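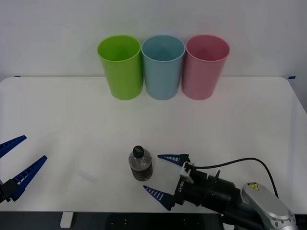 Astow Party Tumblers in lime, sky blue and pink: the long version

Posted 03/02/2018

I've owned more plastic cups than any adult should admit to. There was the phase with the licensed characters (faces gone by Easter), the phase with the bendy silicone things that smelled like a bike tube, and a long stretch where we all just drank out of old jam jars and hoped. So when I went into Munteanu Homewares in December for a colander and came out with no colander and a set of Astow tumblers for $11, it wasn't exactly out of character.

I've had them a couple of months now and I have opinions.

First up, the colours. You get a lime green, a soft sort of sky blue and a pink that's closer to musk stick than hot pink. I'd have liked a yellow in there too but the three do look good together, especially lined up on something white. The green is LOUD. If you're after subtle, go and look at the Prinetti ones, which come in colours like "stone" and "other stone". I like the green. It's the one I grab for myself and it's the one that gets left out in the garden the least, because you can spot it from the kitchen window even when it's been put down in the long grass by the tank.

Shape-wise they're a plain tall cup, narrower at the bottom and wider at the top, with a rolled rim. I'm going to bang on about the rim for a minute. Cheap plastic cups nearly always have that sharp moulding line right where your lip goes, and you can sand it off with an emery board (I have done this) but you shouldn't have to. These are rolled over properly and they're nice to drink from. The rim also gives you something to hook a finger under when you're carrying all of them at once, which I do every single afternoon.

Now, size. The box says they hold a generous drink and leaves it there, so I got the kitchen scales out. Filled right to the brim mine took 514 mL of water. You wouldn't fill it that far unless you enjoy mopping, but it means a proper drink with ice fits comfortably, and so does a whole small bottle of water with plenty of room left over. For little kids it's too much cup. My youngest niece needs two hands and a run-up, and I only ever pour hers a third full. If your household is mostly under-fours I'd get something shorter.

Stability was my big worry with a tall cup that tapers in at the base. Indoors, on a flat table, no dramas at all. They stand up straight and I've bumped the table plenty of times without losing one. Outside is another matter. We had everyone down at Plimville for the long weekend and the wind came up off the water, and empty, they went over like skittles. With something in them they were fine. I've started shoving them in a tight row up against the wall or the back of the bench, all touching, and they behave much better than when they're spread out.

They stack, too. Well, they stack a bit too enthusiastically! Put them away dry and they come apart with no trouble. Put them away even slightly damp and you'll be standing there twisting the pink one out of the blue one and swearing under your breath. Running warm water over the outside cup for a few seconds gets them going. I mostly keep them side by side now, there's only the three and they don't take up much shelf.

Dishwasher: top rack only according to the leaflet. I've been good about that except for one load, when the blue went down the bottom next to the roasting tin. It came out looking the same as the others. I wouldn't make a habit of it. The inside has picked up some very fine scratches from me stirring cordial with a metal spoon, and you only notice if you hold it to the light. No staining so far, and that includes beetroot juice, which I tried for a week before remembering I don't like beetroot juice.

Hot drinks, no. The leaflet says no and I believe it, the walls are too thin to hold comfortably with anything hotter than a warm Milo.

A gripe or two. The price sticker. Whoever chose that adhesive has never had to remove one. It took eucalyptus oil and most of a cup of tea's worth of patience, three times over, as there's one on each cup. And you can't buy single replacement colours, so if you lose the pink you're up for another full set. I rang the shop to ask and got a very nice no.

I also had a look online before writing this and the set has 3,130 ratings on the site I checked, with roughly 80 per cent of them being five stars, and most of the grumpy ones are about the sticker or about cups stuck together. So it's not just me.

How do they compare with the Prinetti ones? We have those at work. The Prinetti is heavier and feels more like a "real" glass in the hand, and it would be my pick for a dinner table. It also costs more than double and has that squared-off rim I can't stand. For the back deck, the bathroom, pens, paintbrush water, the beach, kids' parties and the glass of water that lives beside my bed, I'd take the Astow every time.

Would I buy them again? I already have, a second lot for the caravan. Munteanu had them down the back near the picnic rugs last time I was in. I still haven't bought a colander.

Four stars out of five from me. Would be four and a half with a better sticker.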